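Planddale Robotics Club Forum > Student Projects > Two-arm sorting, spring build log

kmedeiros
May 7, 2022

OK everybody, the two-arm sorting project is finally at the fun stage! For anyone who missed the meeting, the task is simple to say and hard to do: things start in one bin and have to end up in another, and both arms share the table. We have until the July open house at Flellham to get it reliable.

Zhuoran and I spent the whole afternoon on bin layout. We went with red in the center, blue on the left and the clear one on the right, so each arm has a side bin it can reach without crossing over, and both can get to the middle.

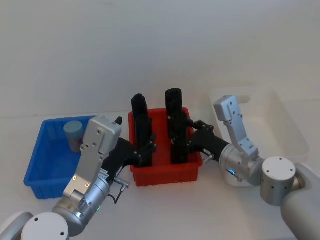
The part I'm most excited about is the handoff rule. Only one arm is allowed to move inside the center bin at a time, and the other one has to wait with its gripper up high. It's about twenty lines of code and I love it. We've logged 335 practice runs with it so far and I want to get to 3000 before July.

- Kelly Medeiros

gearhead_tomas
Love the handoff rule! But why the clear bin? We had one for our Colar project last year and the depth camera hated it. We lost weeks. I'd swap it for something solid color right now, before you have a pile of data with it.

zpeng
I kind of want to keep it. If it only works with bright plastic it isn't much of a sorter, and the judges will ask. A white table and a white wall is already the easy version of everything else.

gearhead_tomas
Sure, but get the easy version working first - you can always add the hard bin later. With 335 runs you haven't lost much if you switch.

marisol_b
I'm with zpeng on this one. Magalhães did it the careful way for their entry, and when they changed bins at the end they had to redo 1646 runs. Mixed from the start is less painful, even if the first month looks bad.

Different question, how are you resetting between runs? By hand?

kmedeiros
By hand, yes, and we take turns! Put the jar back, home both arms, hit go. A good pair can do 300 in a weekend if somebody brings snacks.

tomas, I hear you on the clear bin. How about we do the next batch half and half and compare? If the clear one is way behind I'll switch it and buy you a soda.

gearhead_tomas
Deal. Post the numbers for each bin separately though, please, no averages.

zpeng
Will do. I'm making the spreadsheet tonight.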